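The month the grippers stopped closing straight

When I call Veronika Eberhard a little after seven in the evening, she is eating soup at her desk and she does not want to stop on my account. She runs the data floor at Dredidura, where people spend their days picking things up with hand-held grippers so that a robot arm called Lobo can learn to do the same. I had asked to talk about August, when a good share of that work had to be set aside.

"I'll tell you the whole thing, but you'll have to let me go the long way," she says, and she does, with great good humor, starting with plastic bags.

Bags are what Lobo finds hardest, she explains. A box stays the shape it was when you reached for it. A bag folds and slides, and you can see what's in it without being able to get hold of it. So her team handles a lot of them, two hands at a time, a gripper in each, with marker plates on top so the software can tell where each tool is in the room.
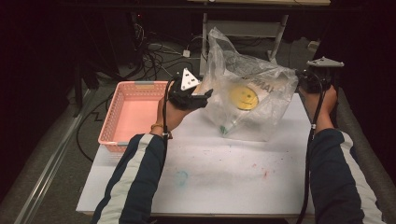
Bontu Yilma, listening in on the same call, breaks in at this point to say that bags were also how the fault got found, and that she had complained of it for a week before anyone wrote it down. Her right gripper kept letting go of thin plastic. She would close it, feel it close, lift, and the bag would stay put.

"She's right, and I told her to squeeze harder," Eberhard says. "I've apologized for that and I'll go on apologizing."

The trouble was in the joints. Each gripper has a set of flat arms that swing on small bushings, and in one batch of tools the bushings had worn just enough for the pads to meet at a slant. With a cardboard box you would never notice. With a bag, the pads touched at one corner and left a gap at the other, and meanwhile the recording said the jaws were fully shut.

That last part is what still bothers her. "The machine believes the recording. It has no other way to know anything. So we had been telling Lobo, very patiently, over and over, that this is what a good grip looks like - and it wasn't one."

They found out how much it mattered during a trial, when Lobo closed on a bag of metal parts, lifted it to shoulder height and lost it. It landed a short step from where Berhanu Jemal was standing. He wasn't hurt, and Eberhard says he was a good deal calmer than she was. She stopped the arm for the rest of the month.

Then came the checking. Of 2,892 recordings made with the worn batch, 1,605 had to be thrown out. Another 253 were kept after Aicha Badawi went through them by eye, which Eberhard describes as the most tedious kindness anyone has ever done her.

I ask what has changed since. Quite a lot, it seems, and most of it cheap. Every gripper is now closed on a strip of paper before a shift, and if the strip pulls free at either corner the tool goes back to the bench. The bushings are replaced on a schedule. Nobody stands inside the taped line while Lobo is lifting, however light the load. 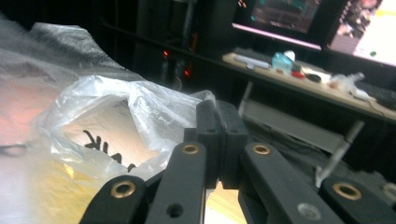 Finger pads closed at the edge of a plastic bag, with the brass bushings of the linkage on either side.

"People think safety is the big red button," she says. "We had the button! It worked fine. What we didn't have was somebody looking at a little ring of metal." She has since asked Vernon Chan, on the software side, to have the program raise a warning when a grip is recorded as closed and the object doesn't move with it. He tells her it is nearly ready, and has been telling her so for a while.

Yilma, for her part, has a new pair of grippers and a notebook on a string by the tool rack, where anybody can write down anything that feels off. The first entry is hers. It says the string is too short, and Eberhard promises me, between spoonfuls, that she is going to fix it.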